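Pristholm Community Club
Minutes of the Membership Services Meeting, January

Held in the reading room, commencing 6.40 pm
Chair: Rozália Charvát

1. Opening and apologies

The Chair opened the meeting and confirmed that a quorum was present. An apology was received from the Hedlund branch. The minutes of the previous meeting were accepted with one correction: under item 4, "Plonitz" should read "Grekereck" as the supplier of the lanyards.

2. Matters arising

The front counter roster has been extended to the end of the school holidays. The key to the stationery cupboard has been recut and both copies are held at the office.

The matter of the noticeboard was carried over.

3. Membership cards and wallets

The Chair reported that membership stands at 868. Renewal letters have gone out with the newsletter and replies are coming in at the usual pace for this time of year.

Discussion turned to the card wallets proposed for members who hold several cards (club, library, parking and the VIP card for the annual dinner). Samples were passed around the table. The black leather wallet with white stitching and clear plastic sleeves was preferred to the cloth version, which members found difficult to open with one hand.
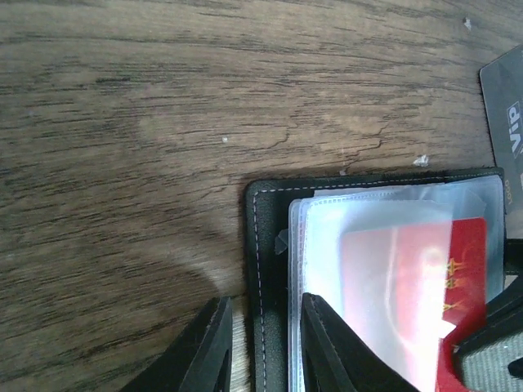
Plonitz has quoted on two quantities, 500 and 1,000, with the unit price lower on the larger order. It was noted that the larger quantity exceeds current membership and that the club has limited dry storage. A member asked whether the sleeves could be replaced separately if they split. The office will put the question to the supplier.

The position of the club name on the leather was discussed at some length. One view was that it should be small and placed near the corner. The other was that older members would want it large enough to read at the counter. The Chair asked that a proof be obtained in both sizes before any decision was made.

Moved that 500 wallets be ordered from Plonitz, subject to a satisfactory proof. Seconded. Carried, with one abstention.

It was further agreed that the wallets be handed out at the counter on renewal and not posted.

4. Condition of the reading room tables

The wooden tables are showing their age. Several members spoke in favour of having the tops sanded and refinished - the colour of the timber is well liked and there was no support for painting them. Others felt that felt mats would be sufficient for the present.

The office is to seek a written quote for refinishing. Tables are to be wiped down at the close of each session, and the cleaning cloths will be kept in the drawer under the counter.

5. Annual dinner

Around 40 places have been set aside for holders of the VIP card. Seating will follow last year's plan. The Hedlund branch has asked to be seated nearer the door and this was agreed.

6. General business

The kettle in the kitchenette is to be replaced. Members are reminded to sign the visitors' book when bringing guests.

7. Close

There being no further business, the Chair closed the meeting at 8.05 pm. The noticeboard will be listed as the first item next time.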